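Skevuvholm Opens Its Winter Repair Evenings to All, Free of Charge

SKEVUVHOLM, December 29, 2018 – Hi everyone, I'm writing this one myself this year, so please forgive me if it sounds more like a letter than a press release.
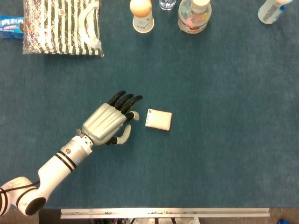
Achilleas Margaritis told me on the phone that he'd nearly thrown out a perfectly good radio before he came to his first evening, and that he'd drive twice as far to come again. He also asked if we could please start earlier, and yes, we can! Doors now open at 5:30.

So, the news. Pluvik, our little repair club above the old Takagi shoe store, is going free for the whole winter season. Until now we've charged a small fee at the door to cover the heating and the solder, and I never liked it much. Thanks to a grant from Dirico, the hardware store on the harbor road, the bills are paid through the end of March and the cash box is going back in my kitchen drawer.

Since we opened in September we've had 108 visitors bring us 70 different items. Lamps are the big favorite, then toasters, then zippers (I did not see the zippers coming – our one sewing table had a line down the stairs most nights). We can't save everything. Cracked glass and swollen batteries we have to turn away, and we're slow with anything that needs a part ordered from overseas. But a lot of what comes in has a loose wire or a blown fuse, and you can be home with it in time for supper.

We have 20 seats, and they fill up fast. You can book one by calling the club or leaving your name at the Dirico counter. Walk-ins are welcome too, you just might wait a bit with a cup of coffee. Please bring one item per person, bring the power cord if it has one, and empty the crumbs out of your toaster first. I mean it about the crumbs!

We're also starting a tool shelf. Dirico is giving us store credit worth 2,078 kronor, and I'd love to hear what you want to borrow before I spend it. So far I have requests for a heat gun, a good set of small screwdrivers and a label maker, which I suspect came from my own sister.

The first free evening is the second Tuesday in January, and we run every Tuesday after that until the end of March. Children are very welcome with an adult. The stairs are steep, so if they're a problem for you, ring the bell at street level and we'll come down and pick up your item.

Press are welcome at any session, no need to call ahead.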